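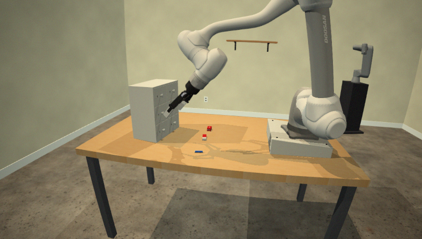
FOR IMMEDIATE RELEASE

December 15, 2018

Documentary About a Man, a Marsh and 2,000 Geese to Open in Lakthorpe

LAKTHORPE – Drudel Pictures will release "The Gander Years," the first feature documentary by director Salamatu Wike, at the Virág Cinema in Lakthorpe this May. The film runs 99 minutes. An earlier cut ran a good deal longer and is remembered fondly by the geese.

"The Gander Years" follows Efe Anozie, a former tax adviser who left a perfectly good office to live beside the Zurerley marsh and be accepted by its birds. He stayed seven years. He learned their calls, ate at their hours and gave up doors. Whether the birds accepted him is the question the film keeps circling, much as the birds kept circling Mr. Anozie.

Wike spent five winters filming at Zurerley, most of them in the same coat. She has no narrator and very little music, and she lets Mr. Anozie explain himself at whatever length he likes. His sister, Nkechi Okafor, gets the rest of the talking, and viewers at early showings have tended to leave on her side.

"Efe told me on the first day that the geese had no leader, and then spent the afternoon giving them orders," said Wike. "I put the camera down to laugh and missed him falling in. He was kind enough to fall in again the next winter."

Mr. Anozie has seen the finished film twice. "I come across as stubborn," he said. "The geese come across very well. I think Salamatu was a little afraid of them."

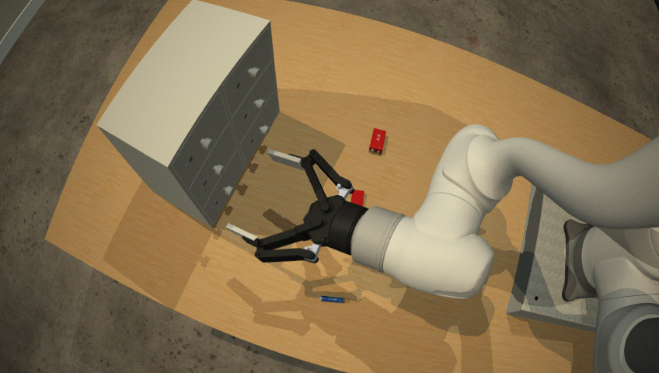 The picture was edited by Zamfira Pascu, who cut it down from a mountain of footage in which, by her account, almost everything is a goose walking away. She has kept the best of these shots, including a long one near the end that divided the Drudel office into two camps. The camps have since made up, and the shot stayed in.

"People ask if it's a nature film," said Hadiza Ugwu, who produced it for Drudel. "There's nature in it. Mostly it's about a man who wants very badly to be left alone and has agreed to be in a movie."

Wike and Mr. Anozie will both attend the opening and take questions afterward. Mr. Anozie has asked that the questions be about migration. Ms. Okafor will also attend and has made no such request.

The film is in English, with subtitles for the scenes shot in high wind. Tickets will go on sale at the Virág box office in the spring. Screeners are available to working critics now, and interviews with the director can be arranged through Hadiza Ugwu at Drudel Pictures. No geese are available for interview.

###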